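Re: two-arm setup for garment hanging, worth the quote?

ratard_fan
Ocampo wants 3,388 per arm, grippers extra. Add 124 for cables. Budget cap is 3,000 an arm. Anyone think this pays off?

hemline
Dark garment on a blue hanger, one arm clamping each side:
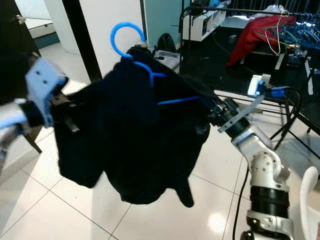 Reply 3, tollgate
So two arms for one hanger. I'd want cycle times before signing anything.

hemline
Disagree, you need both hands for this job. Used Peseo pair went for 1,401 in June.

ratard_fan
With a warranty?

hemline
No.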